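4.2 Do survival results carry over to food production?

A good deal of the enthusiasm for growing food off Earth rests on survival studies. An organism is dried, put outside a spacecraft or in a chamber built to behave like one, brought back, given water, and found to be alive. We don't dispute those findings. We do question how often they are cited as if they were about farming. A dormant lichen or a packet of seed that lives through cold and vacuum has told us something about dormancy. It has told us very little about whether a crew could eat from a crop grown in the same place.

The Predora trial is a fair case. It is often quoted as having shown that dwarf wheat can be grown in simulated Martian soil, and the headline figure is a germination rate close to that of the potting mix controls. Germination, however, draws mostly on reserves already in the seed. When we went back to the plot records, only two of the 7 trays in simulated soil produced grain that anyone weighed, and both had been topped up with compost partway through. The compost is mentioned once, in a table note. Karunaratne, who reviewed the same records separately, reached a harsher reading than ours and would drop the trial from the evidence altogether.

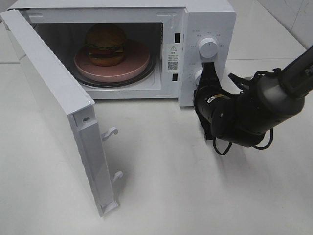
The second difficulty is what happens between harvest and meal. Yield is nearly always reported as dry mass per square metre, and dry mass is then turned into calories with a standard factor. That factor assumes milling, cooking and losses typical of a kitchen on Earth. Wheat is a poor crop if you have no mill. Potatoes are better, but they need to be cooked, and the energy for cooking seldom shows up in the same budget as the energy for lighting. Of the 181 papers in our sample, we found very few that carried a crop all the way to something served, and most of those stopped at a single tasting session with staff from the authors' own lab.

The Flistska group deserves credit for at least trying to close this gap. Their energy model has a line for food preparation, worked out from an ordinary countertop appliance of the general type shown in Figure 2. Our objection is to the size of the allowance. It covers reheating. It does not cover cooking dry beans from raw, which their own menu calls for on most days, and it treats the oven as if it never needed to be repaired or replaced. 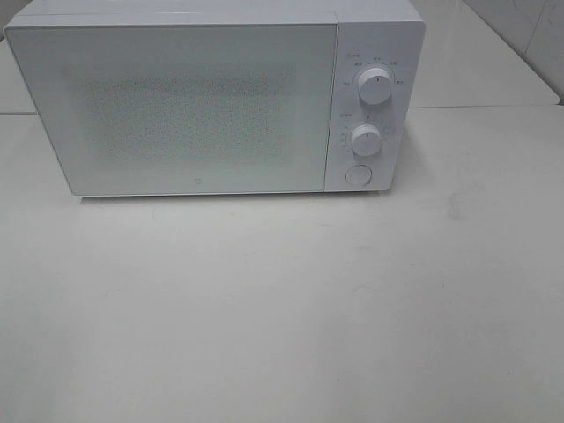

Figure 2. A white countertop microwave oven.

When we reran the model with a longer cooking time for beans and grain, the advantage claimed for the bean-heavy diet shrank to around 2 per cent, well inside the error the authors give for lighting alone. We would not build a greenhouse on that. It is possible that a pressure cooker would restore some of the difference, and a reader of an earlier draft made this point strongly. Perhaps so, but then the cooker's mass belongs in the launch budget, and we have yet to see it there.

Siddiqui's comparison with stored food is the one part of this literature we found hard to fault. It counts spare parts, it counts crew hours, and it lets the stored food age. Its conclusion is dull: for short stays, fresh crops are a supplement, and the case for them rests on variety and morale. The morale claim has problems of its own, chiefly that crews who volunteer for a greenhouse study tend to like greenhouses. The Vivotby habitat survey asked its questions in June, shortly after the first tomatoes ripened, and did not ask them again once the plants had died back. We return to the survey in Section 5.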